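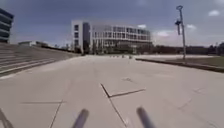 Weddings & Celebrity > Reader Help

Canceled and Postponed Celebrity Weddings: Your Questions

We get a lot of mail whenever a famous couple calls off a wedding. These are the questions that come up most, with the answers our news desk at Nollel gives. The page was last gone over in July.

When do you report that a wedding is off?

When one of the couple says so in public, or when a representative confirms it to us in writing. A deleted photo or an unfollow does not count. If only one of the two has spoken, the story will say which one, and we ask the other side for comment before it goes up.

Other sites had it hours before you. Why?

They may have run it on the word of a friend or a guest. We hold the story until we have one of the two things listed in the answer above. Sometimes that means we are a day behind. Sometimes the wedding goes ahead and there was no story.

What is the difference between "canceled" and "postponed" on your site?

We use the word the couple uses. If they have not used either, we write that the wedding did not take place on the planned date and leave it there. A couple who postpone twice are still listed as engaged unless they tell us otherwise.

Who keeps the ring?

It depends on where they live. In many US states an engagement ring is treated as a gift given on condition of the marriage, so it often goes back to the person who bought it. Some courts look at who ended things and some do not. Couples with a written agreement follow the agreement. We are not lawyers and can't tell you what to do about your own ring, though we are asked most weeks.

Do guests get their gifts back?

The usual etiquette is that unused gifts are returned, with a short note. Shower gifts are included in this. Gifts that have been used or engraved are harder, and most guests don't expect to see those again. Celebrity couples often ask for donations in place of gifts, and donations are not normally returned.

What happens to the magazine deal?

Exclusive photo deals are usually paid in parts, with the largest part due after the ceremony. If there is no ceremony, the later payments are not made. Whether the first one has to be paid back is down to the contract. We don't publish figures for these deals unless we have seen the paperwork.

Does Nollel pay for stories or photos from guests?

No. We don't pay guests, staff or suppliers for stories, and we don't buy pictures taken inside a private event. We do license red carpet and street photos from agencies in the normal way.

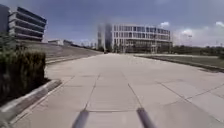 We also turn down seating plans, menus and invitations that show a home address, even when they are sent for free.

I have a tip. How do I send it?

Use the tip form in the site menu. Tell us how you know what you know - that matters more to us than how good the story is. The form takes up to 4000 characters, and you can attach 2 files. Please don't send the same tip to the comments section as well, where it will be removed.

Will you print my name?

Only if you say we can. Tips are read by the news desk and nobody outside it.

Why was my comment taken down?

The most common reason is guessing at why a couple split. Comments that accuse a named person of cheating, name a third person, or bring children into it are removed without a warning. Very long comments are cut off at 800 characters by the system, and we can't restore the rest. If you think we made a mistake, reply to the notice within 15 days and an editor will look at it again.

Can you remove an old story about me?

We will correct anything that is wrong. We don't normally remove a story that was accurate when it ran, but we will add a line at the top if things have changed, for example if the couple got back together. People who were never public figures and were only named as a partner can ask to have their name taken out. We agree to most of those requests.

What are Morent and Visser?

Morent is our weekly newsletter, which goes out on Sunday. It covers engagements, weddings and breakups and links back to the full stories. Visser is the photo archive for subscribers. You can have one without the other. Both are canceled from your account page - emailing the news desk won't do it.

Contact the news desk | Corrections | Privacy | © Goleo Media. All rights reserved. | Back to top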